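How to Prepare for Your First Appointment at the Fertility Clinic

Patient Information Service, Mathebula Clinic, Sustville
Last reviewed: February 22, 2021

This guide is for individuals and couples who have been referred to the clinic by their GP and have not attended before. It sets out what to do between receiving your appointment letter and leaving the building after your first consultation. Please read it through once before you begin.

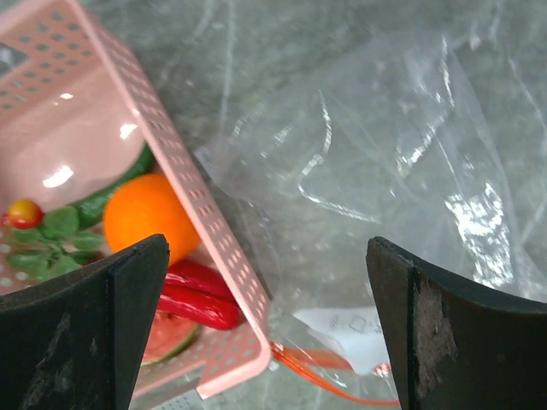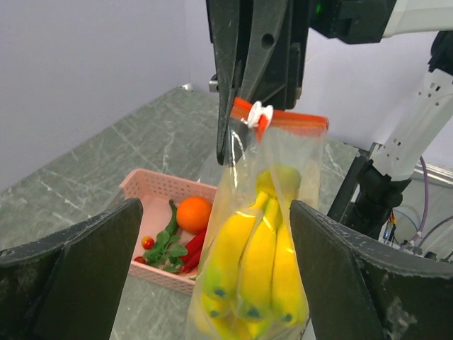
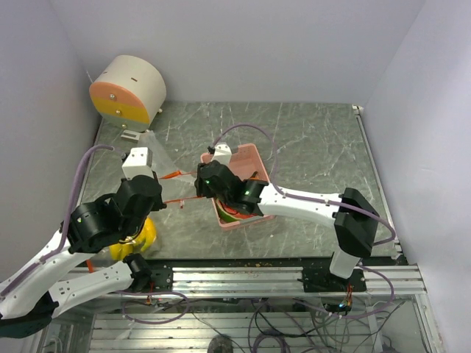
From top to bottom: toy fruit and vegetables in a pink basket; a clear zipper bag; two robot arms at a marble-patterned table.

Before you start

You will need your appointment letter, your NHS number if you know it, and the name of the surgery that referred you. If you are attending as a couple, both partners should complete the steps below. Each partner has a separate record, and the information held on one cannot be copied to the other without written permission.

Step 1. Confirm the appointment

Telephone the booking office on extension 1267 within two weeks of the date on your letter. Appointments that have not been confirmed by then are offered to the next person on the list. You may ask at this stage for an interpreter, a chaperone, step-free access or a longer appointment. You may also ask to be seen at our Ferkstead branch, where the waiting time is usually shorter but scans are not available on the same day.

If the dates you are offered do not suit you, say so. You will not lose your place by declining one date. If you decline a second, your referral will be returned to your GP, who can send it to us again.

Step 2. Keep a record of your cycle

If you have periods, write down the first day of each one from now until your appointment. A paper diary is perfectly acceptable. Please note:

The first day of full bleeding (spotting beforehand should be recorded separately)
The number of days the bleeding lasts
Any pain that stops you from doing ordinary tasks
The result of any ovulation test, with the day it was taken

Two or three complete cycles are helpful, but do not delay your appointment in order to collect them. If your periods are irregular or absent, record that as well. It is useful information and the doctor will ask about it.

Patients who use a telephone application should write the dates out by hand before attending. The doctor cannot take your telephone into the record, and reading dates aloud from a small screen takes up time that is better spent on your questions.

Step 3. Gather your medical history

Ask your surgery for a printed summary. Most will supply it free of charge, although some require several working days. Check that it includes previous pregnancies and their outcomes, operations on the abdomen or pelvis, cervical screening results, and any treatment for infection. Male partners should include childhood illnesses such as mumps, and any surgery or injury to the groin.

List every medicine you take, with the dose. Include vitamins, herbal products and anything bought without a prescription. Do not stop a prescribed medicine before your appointment unless the person who prescribed it has told you to do so.

Step 4. Complete the forms

There are 2 forms in your pack. The white form asks about your health and should be returned by post or handed in at reception. The blue form concerns consent to share information and must be signed in front of a member of staff, so please leave the signature box empty until you arrive.

Some of the questions on the white form are personal, and a few may be distressing, particularly if you have lost a pregnancy. You may leave any question blank and discuss it in person. Write 'to discuss' beside it so that the nurse knows it has not been missed.

Step 5. Arrange the first tests

Your pack may contain a request slip for blood tests. Certain hormones are measured on particular days of the cycle, and the slip will state which. Day one is the first day of full bleeding. If the correct day falls at a weekend, telephone the nursing team, who will advise whether to attend before or after it.

A semen analysis is arranged separately. The sample should be produced after two to seven days without ejaculation and must reach the laboratory within the time printed on the container label. Keep it close to the body on the journey and do not refrigerate it. A room is available at the clinic for those who live too far away — please ask for it when you book.

Step 6. Write down your questions

Most patients forget at least one thing they meant to ask. Keep a list and bring it with you. Questions that are often raised include how long each test takes to be reported, what may be funded and what may not, how treatment fits around shift work, and who to contact out of hours.

Step 7. On the day

Arrive fifteen minutes early. The car park on Nokow Road has 200 spaces and is generally full by mid-morning. Reception is on the ground floor.

The consultation lasts up to an hour. The doctor will go through your history, explain any results already received and suggest what should happen next. An internal scan may be offered. You can decline it, or ask for it to be done on another day, and your care will not be affected. You may bring one other person with you. We ask that children do not attend where it can be avoided, as the waiting area is shared with patients who may find this difficult.

Step 8. After the appointment

A letter will be sent to you and to your GP. Read it carefully and tell us if anything in it is wrong. Further tests will be listed at the end, with the telephone number for each department.

Waiting for results can be a strain, and many people find that it affects their sleep, their work or their relationship. Our counsellor, Oratile Kruger, sees patients at any stage, including those who have not begun treatment and those who have decided against it. You do not need a referral, and partners may attend separately. Appointments are held in person or by telephone.

Friends and relatives sometimes ask how they can be of help. A short message that requires no reply is often welcome, as is an offer to drive someone to an appointment. Advice about diet or relaxation is best left to the clinical team.

If you need to cancel

Please give two working days' notice. If your period begins unexpectedly, if you have a positive pregnancy test or if you become unwell, telephone before travelling. A positive test does not always mean that the appointment should be cancelled, and the nurse will advise you.

Severe pain in the lower abdomen, heavy bleeding or fainting should be treated as urgent. Contact the emergency services and do not wait for the clinic to open.

Questions about this guide should be addressed to Khanyisile Potgieter, Patient Information Service. Large-print copies are available from reception. The next review is due in August.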